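Trolledness Sketch Board > Beginners > Perspective

Topic: My floors look like they're sliding off the page. Please help

pebble_and_ink
Hi all! Been lurking since September and finally have something to whine about. I've been drawing every evening after the kids go down, and I'm OK with people and really OK with plants, but every time I put a floor under anything it goes wrong. Tile floors are the worst. I did my own kitchen last night and it looks like a ski slope with a refrigerator on it. My husband asked if it was a drawing of the flood (we did have a flood, so fair enough).

I've got one vanishing point, I use a ruler, the lines going back all meet up nicely. It's the lines going ACROSS that I can't get. I just kind of guess how far apart they go and they always look stretched in the back. Is there a rule? I bought one of those thick perspective books from the library sale in Jornatbridge and it has so many letters and arrows in it that I gave up on page 21.

Using Brollstead smooth paper and whatever pencil is on the table.

gusset77
Welcome! There is a rule and it's easy, don't let the book scare you. Draw your front row of tiles. Take ONE diagonal line through the corner of the first tile and keep going, all the way across the floor. Every place that diagonal crosses one of your lines going back, draw a horizontal line. Done. Your tiles will shrink at the right rate all by themselves.

I teach this to my nieces and they get it in five minutes (then they go back to drawing horses).

pebble_and_ink
Wait, just one diagonal? That's it??

gusset77
One diagonal! If you run out of floor on the right you start it again from the left side at the next row. Same thing.

MarloweDraws
I'm going to be the grump. I don't think beginners should be doing any of this. Put the ruler away for a month. Sit in a hallway and draw the hallway. If you hold your pencil out at arm's length and measure the near tile against the far tile you'll see how much it shrinks, and your eye learns it. People who start with construction lines end up making drawings that look like blueprints with a lamp in them.

gusset77
Marlowe, you say this in every thread, ha. She asked if there was a rule. There's a rule.

MarloweDraws
And I've seen what comes of it. I drew like that for years. Every room I did looked like nobody had ever eaten a sandwich in it.

shokri_k
Hello, Kianoush Shokri, I run the evening drawing group at the Jornatbridge library so I may have sold you that book, pebble! Sorry about page 21. Chapter two is better.

I think you're both right and I'd do them in this order. This is pretty much what my group does over a few evenings.

1. Find your horizon before you draw anything else. It's your own eye level. If you're sitting at the kitchen table it's lower than you think, and if you're standing it's higher than you think. Draw it lightly all the way across the paper, even if there's a wall in the way. Most sliding floors I see come from a horizon that somebody moved halfway through. Pebble, I would bet money that's your ski slope.

2. Look at some floors that already have a grid on them before you build one. Put tracing paper over a print or your screen and run a pencil down the lines. See how quickly the rows bunch up as they go back, then try drawing that spacing from memory with the page turned over.
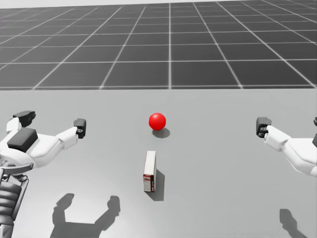
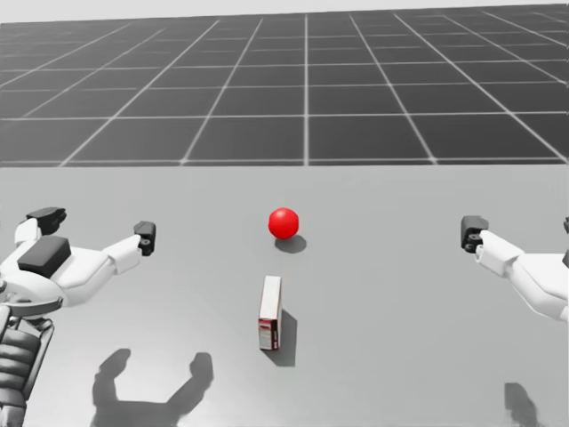
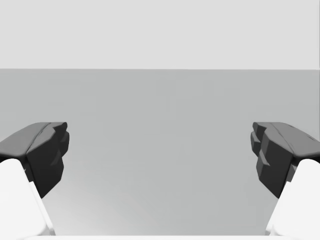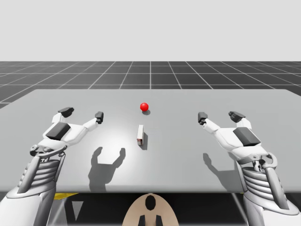
3. Now do the diagonal, exactly like gusset77 says. Do it on cheap paper and do it big. I like a whole sheet of newsprint with the vanishing point somewhere near the middle, and a front row with wide tiles. Small tiles make for fussy work and you'll get annoyed and quit.

4. Put something on the floor. A box, a shoe, whatever. Its bottom edges need to go where the floor lines are going if it's sitting square to the tiles. If it's turned at an angle it gets its own vanishing points on the same horizon, and you can save that for another day.

5. Then go sit in Marlowe's hallway with no ruler. I mean it. By then you'll know what you're looking for and it's a lot more fun.

pebble_and_ink
Oh my gosh, Kianoush, I think it WAS you! You had the cardigan with the pockets. OK, so I just checked and I have definitely moved my horizon. I started drawing sitting down, then stood up to see over the fruit bowl and drew the back half of the floor from there. Two horizons. Mystery solved, I think?

shokri_k
Guilty on the cardigan. And yes, that would do it!

tinroof_annie
Jumping in with a side question. Does the tracing thing count as practice? My old art teacher would have thrown an eraser at me. I've traced for ages in secret and I always feel a little bad about it.

MarloweDraws
I'm with the teacher. Your hand learns to follow a line and your eye goes to sleep.

gusset77
Nah. Trace it, then draw it again without the tracing. It's the second part that counts. Nobody's grading you, Annie!

shokri_k
What gusset said, and I'd add: trace as few lines as you can get away with. Horizon, two lines going back, three or four going across. Once you're tracing every little square you're only filling time.

MarloweDraws
Fine. Three or four lines I can live with.

tinroof_annie
Marlowe agreed to something, somebody save this page.

Also pebble, what pencil do you use when it's not whatever's on the table? I ask because I had a soft one for my construction lines forever and could never get them off the paper. I switched to a Vahidi hard pencil and it's night and day, the lines are so pale they hardly need erasing.

pebble_and_ink
It was my kid's spelling test pencil. It has a dinosaur on the end. I'll get a hard one!

old_harbor
Been on this board a long time (2,569 posts, my wife says get a boat) and I'd like to put in a word for string. Tack a string at the vanishing point on your board and swing it around like a clock hand. Saves hunting for the ruler every time, and when your vanishing point is off the paper you can tape it to the table. I did a whole train station that way. It had 100 panes of glass in the roof and every last one came off the same piece of kitchen string.

gusset77
String! My dad did that for sign painting, with chalk on it. I'd forgotten all about it.

MarloweDraws
I've seen that train station and it's very good. There was a sandwich in it, too, on the bench.

old_harbor
It was a newspaper, but thank you.

pebble_and_ink
UPDATE, it's 11:40 at night and I should be in bed. I redid the kitchen. Stayed in the chair the whole time, moved the fruit bowl, one horizon, one diagonal. It's flat!!! The floor is FLAT. The refrigerator is still leaning a little but I think that one is just a bad refrigerator drawing. The across lines get so tight at the back that I ran out of room for the last few rows, is that normal or did I make the front ones too big?

gusset77
Totally normal. Just let them fade out before they get to the wall. I stop drawing them once they're closer together than my pencil line is wide, and I let the baseboard cover it up.

shokri_k
Yes, stop early. And check your refrigerator's uprights against the edge of the paper. In one point they should all be straight up and down, so if it's leaning, it's your hand and not the perspective. Bring it to the library if you like, we'd love to see it.

pebble_and_ink
I'll bring the fridge. Thank you all so much! Going to try the stairs next, so expect another thread.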